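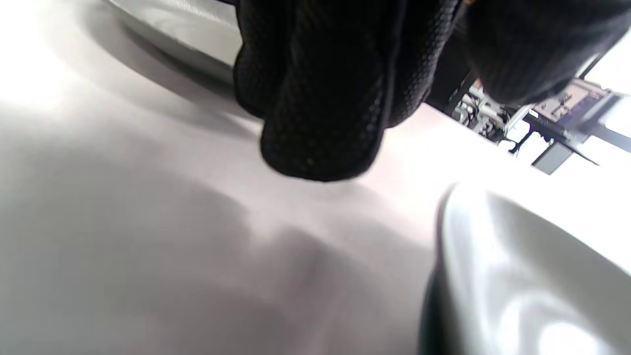 Luva preta sobre uma superfície clara e curva, com equipamentos ao fundo.

Perguntas frequentes – demonstrações manuais e por controle remoto

Preciso saber programar para ensinar uma tarefa?
Não precisa, pode ficar tranquilo! No Prumau, você faz a tarefa com a ferramenta na mão, no seu ritmo, e o sistema guarda o movimento. Quem prefere trabalhar de longe usa o Nitik, nosso posto de controle remoto, e o resultado vai para a mesma biblioteca.

Quantas demonstrações devo gravar?
Depende bastante da tarefa, mas costumamos pedir 200 para começar. Tarefas com peças curvas ou brilhantes pedem mais paciência, e já tivemos clientes da Letlow que chegaram a 3.000 – com pausas para o café, claro.

Posso usar luvas?
Pode, sim, desde que sejam justas nos dedos e não encubram a lente. Se puder, use o mesmo par até o fim da sessão.

A luz da janela atrapalha?
Um pouco de claridade não faz mal, mas reflexos fortes em superfícies brancas escondem as bordas. Vale gravar 3 tentativas de teste e olhar com calma antes de seguir.

Errei no meio do movimento. E agora?
Acontece com todo mundo! Pare, marque a tentativa como incompleta e volte à posição inicial. Se a dúvida continuar, escreva para a equipe Rotich pela página de contato.

Atualizado em 10 de julho de 2025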